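Riser Project, Work Package 2: Garment Handling
Progress report for the period ending in May
Prepared by the Ikberg workshop for the Honberg fund

1. Summary

In this period we planned to record 4000 folding and placing demonstrations with the hand-held gripper. We have 3713 that we can use. The difference comes from one fault in the gripper, which is described in section 3. The fault is repaired, and recording has continued since then at the normal speed. We do not ask for additional money. We ask for a short extension of the delivery date for the data set, as explained in section 5.

2. Work done

The recording covers T-shirts, towels and polo shirts. The operator brings the two fingers to the sides of the garment, closes them, lifts, and places the garment on a marked position. The polo shirts are the most difficult group, as the collar is stiffer than the body and the fold opens easily when the grip is not even. 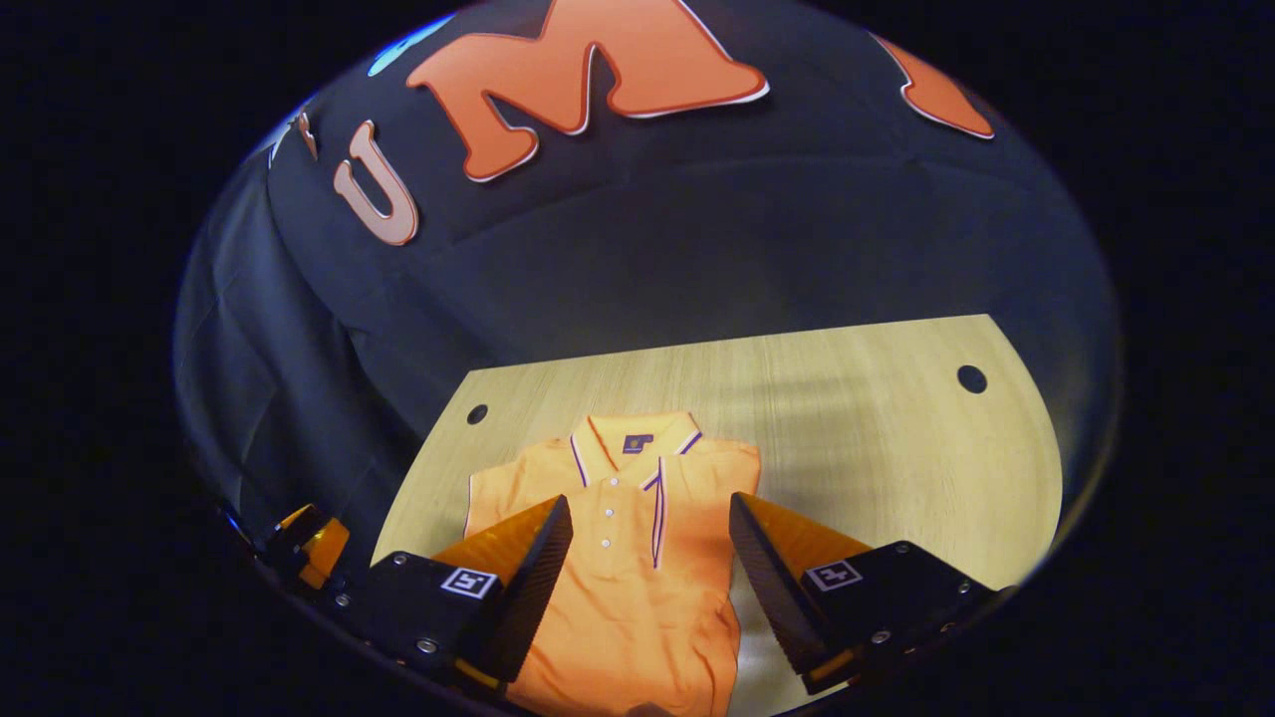

Folded polo shirt between the two gripper fingers. Each finger carries a marker on its housing.

The opening between the fingers is calculated from the two markers, so the position of each marker must stay fixed to its finger.

3. The fault

During a routine check we found that the calculated opening did not agree with the opening measured by hand. The error was 7 millimeters at the widest position and smaller when the fingers were nearly closed. The cause was a loose screw in one finger housing. The housing could turn a little under load and the marker turned together with it.

The software gave no warning, because both markers were still detected in every recording. We consider this the more serious part of the problem. A robot trained with these values could close too far and pull the fabric, or press the finger pads against the table.

No person was hurt and no garment was damaged.

4. Corrective actions

The screw was replaced and secured with thread lock. All gripper screws are now checked before the morning session and again at 1 p.m. Liao, our partner for the software, has added a test which compares the opening with a gauge block at the start of each session. If the values differ, recording cannot start.

We also reviewed by hand 80 recordings made before the fault, and found no error in them. All recordings made between the last good check and the repair were removed.

5. Next period

We will record the missing demonstrations first, beginning with polo shirts. We kindly ask to move the delivery of the data set by three weeks. The other dates in the work plan stay the same.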